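We use cookies to improve your experience on this site. By continuing to browse you accept our cookie policy.

December
By Yuzhen Cui, Colleen Leclerc and Gunther Fröhlich

3.2 Dish-handling task and student protocol

The capstone group worked on the dish-handling task for one semester. Nine students were split into three teams, each responsible for one part of the pipeline: arm teleoperation, grasp labeling, or policy training. All teams shared one kitchen and one arm, booked in two-hour slots. The control software was a fork of Puva, the lab's in-house teleoperation package, with a modified retargeting layer for the five-fingered hand.

An episode consists of moving one item between the sink area and the lower dishwasher rack. Start positions were drawn from a list of 24 placements, fixed before collection began. Operators were told to open the hand fully before each approach - early trials with a half-closed hand gave inconsistent thumb contact on flat items. Fig. 4 shows the workspace with a plate on the drying rack over the right bowl.

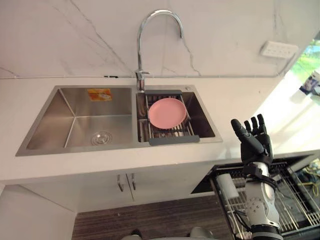

Fig. 4. Sink and dishwasher workspace, head view, with the hand open.

Plates were the hardest item class. A plate lying flat on the rods leaves little clearance for the fingers, and the students tried two strategies: a rim pinch from the side, and a slide toward the front handle of the rack followed by a grasp from below. The second was slower but was kept for the final data set. Reflections from the steel bowls also affected the depth estimate, so the grasp labeling team masked the bowl interiors before computing contact points.

In total, 2,435 episodes were recorded. After removal of episodes with dropped frames, operator resets or missing labels, 1,365 remained for training. Most rejected episodes came from the first weeks, before the reset procedure was written down. Labels were checked by a second student from a different team, and disagreements were settled by the course instructor. Results by item class are given in Section 4.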